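4. What the Children Did With a Job of Their Own

Figure 2. Table at the Holst family room, with cup and pencil holder.

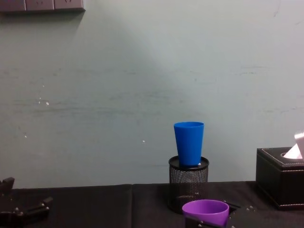 We went into the home visits expecting to hear mostly about worry, and we did hear about worry. What we were less ready for was how much the children wanted to talk about their jobs. Of the 268 families who stayed with the study through the second visit, the great majority had given at least one child a regular task connected to the sick grandparent's or parent's care, and the children brought these tasks up before we asked. A seven-year-old in Zulladton met our interviewer at the door to explain that she was "in charge of the mail" and could not sit down until it had been sorted. We loved that interview, and it shaped a good deal of what follows.

This section looks at three questions. Which tasks did families hand over? Which of them lasted? And what did the children say about the ones that fell away? The survey answers from Section 3 give the outline (749 completed questionnaires, from parents and other caring adults), but the richer material comes from the visits and from the task diaries, in which children aged five to twelve wrote or drew one entry each evening. We collected 2701 diary entries. Some are a full page long. One is the word "soup," and we coded it.

4.1 Kinds of tasks

We began with the coding scheme that Levente Antal had drafted for the pilot, which sorted tasks by where they took place: in the sick person's room, elsewhere in the house, or outside it. That worked well enough for the adults' reports. It fell apart almost at once on the diaries. Children did not seem to care much where a task happened. They cared who it was for and whether the person knew about it. A boy who fed his grandmother's cat at her apartment across town wrote about it as something he did with her, although she was in the hospital the whole time. He told her every evening by phone what the cat had eaten, and she asked questions.

So we started over, and sorted the tasks by how the sick person came to know of them. Direct tasks were done in the person's company: reading aloud, playing cards, watching a ball game together, brushing hair, choosing the music. Reported tasks were done somewhere else and then told about, by phone or at the bedside or in a note. Silent tasks were done to help the household and were never mentioned to the sick person at all, such as setting the table for one fewer or getting a younger brother into his pajamas.

Two readers coded every entry under the new scheme, and disagreements were talked through with Amos Wojcik, who had conducted many of the visits and often remembered the child in question. Most of the disagreements were over reported tasks. A child might write "I watered the beans for Grandpa" and leave us guessing whether Grandpa ever heard about the beans. Where the diary gave no sign, we coded the task as silent. This makes our count of reported tasks a cautious one, and we would rather it erred that way.

4.2 Which tasks lasted

Direct tasks started strong and were the ones parents mentioned first. They were also the most easily broken. A bad week, a change in medicine, a transfer to another ward, and the card games stopped, sometimes for good. When they stopped without any explanation, children tended to blame themselves. "I think I was too loud when I won," wrote a girl of nine, whose father told us at the second visit that her grandfather had simply been sleeping through the afternoons. He had not known she was thinking this. They talked about it in front of us, and it took them two minutes.

Reported tasks held up remarkably well! They did not depend on the sick person being awake or cheerful or even in the same town, and a missed day could be made up with a longer story the next. In the diaries, a reported task that survived its second week nearly always ran to the end of the diary period. Children improved them, too. The beans acquired a chart. The cat acquired a theme song. One pair of sisters had been asked by their mother to keep track of who had visited the house, so that their aunt could be told, and by the fourth week they were interviewing the visitors, with set questions, and reading the answers out over the phone on Sunday-school paper they had saved for the purpose.

Silent tasks were the most common of all in the adults' reports and the least common in the diaries. We think this gap matters. Parents gave real weight to a child's clearing the table without being asked, and told us so warmly. The children hardly noticed they had done it, or noticed and did not connect it with the illness. Several parents were surprised to find, on reading the diaries with their child's permission, that the chore they had been so grateful for never appeared.

It is tempting to conclude that silent tasks should be turned into reported ones, and a few families did just that during the study without any push from us. The Rosier group offers the clearest cases. These were families recruited through the Rosier after-school program, where staff already ended each day by asking children to name one thing they had done for someone. Parents there picked up the habit and moved it to the phone call or the visit. "Tell Nana what you did with the laundry" is a very small thing to say. In those homes, though, the laundry began turning up in the diaries.

4.3 Tasks that were too big

Not every job was a good one. We met children who had been given, or had taken, more than they could carry. An eleven-year-old kept the list of his mother's pills and checked it twice a night, setting an alarm to do so. No adult had asked for the second check. A girl of ten had become the person who answered the telephone, and so was the first in the family to hear two pieces of bad news.

The children in these homes were proud of their work, and their pride made the trouble harder to see. Their entries are careful and complete. What gave them away was the lack of anything else. In most diaries the task shares the page with spelling tests, a lost tooth, a fight over the front seat. In these, the task filled the page every night. Bronesum, the family support service that helped us recruit in the eastern part of the county, has since begun asking parents a question that grew out of these visits: if your child skipped the job tonight, what would happen? When the true answer was "nothing much," the job was usually the right size. When the parent hesitated, it was worth a longer conversation.

We want to be fair to the parents here. Every one of them was tired, and several were caring for a spouse and a small child while holding a job. When a capable eleven-year-old steps forward, it is natural to let him. In the pill-list family, the change was simple once it was noticed. The father took over the list, and the boy kept the part he liked best, drawing the weekly grid with a ruler and bringing it to his mother for approval. She was, he wrote, "very strict about the lines."

4.4 What the children told us about choosing

At the second visit we asked each child who had picked the job. We had guessed that children who chose freely would stick with it longest. The answers were more interesting than that. Free choice, with no suggestions at all, was hard on the younger ones. Several said they had not known what was allowed. The jobs that lasted were mostly chosen from a short list an adult had offered, and the children described this as having picked for themselves. When a parent said "you could read to him, or you could look after the plants, or you could be the one who tells him the scores," the child who took the scores regarded them as wholly his own idea.

We heard, too, from children who had been given no job. They were few, and their parents had usually meant it as a kindness. Most said they were fine. But when our interviewers asked what they would do if they could do anything, they had answers ready, in detail, with equipment. One boy of six had worked out how he would bring his grandfather's newspaper up the stairs without bending it. He showed us the carry. He had been practicing with a magazine.

4.5 Limits of this part of the study

The diaries depended on a child's being willing to sit down each evening, and the 200 children who finished the full period are likely to be the ones who liked writing or drawing in the first place. Diaries begun in March ran alongside the end of the school sports season, and entries from those weeks are shorter. We also had no way to compare families in which the illness was brief with families who had been living with it for years, as the second kind rarely had time for us. Section 5 takes up the adults' side of the same weeks, beginning with the phone calls.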